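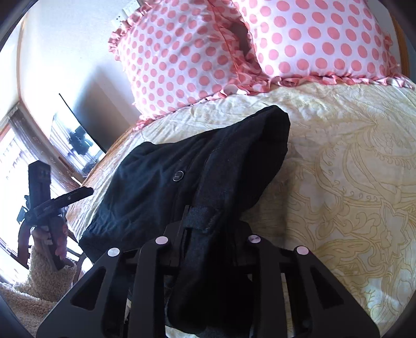
4.3 Pressing dark fabrics

Dark cotton, wool blends and most synthetics can turn shiny when the soleplate touches them directly. Use the Fandaren steam iron with the press cloth supplied, and test an inside seam first.

1. Read the care label. If the symbol shows a crossed-out iron, stop.
2. Turn the garment inside out and empty the pockets.
3. Fill the tank to the MAX line with cold tap water. Do not add starch, scent or descaler to the tank.
4. Set the dial to one dot for synthetics or two dots for wool. The lamp goes out when the set temperature is reached.
5. Lay the press cloth flat over the area to be pressed.
6. Lower the iron, hold for two or three seconds, then lift. Do not slide it.
7. For trousers, match the inseams and press the crease from the hem up to the knee, then from the knee to the waistband.
8. Leave the garment flat until it has cooled - creases set as the fabric loses heat.
9. Fold along the crease, or hang by the hems.

Note: If a shiny patch appears, hold the iron just above the cloth and give two bursts of steam. Brush with a soft clothes brush while the fabric is still damp.

Note: The Gokow travel model has no burst button. Dampen the press cloth instead and wring it out well.

CAUTION: Do not press on a bed or sofa. Steam passes through the garment and can mark the covering or soak the padding. Use a board or a heat-resistant mat.

CAUTION: Never leave the iron face down. Automatic shutoff takes 82 seconds in this position, which is long enough to scorch most fabrics.

After use, set the dial to 0, unplug the iron and empty the tank. For descaling, see section 5.1.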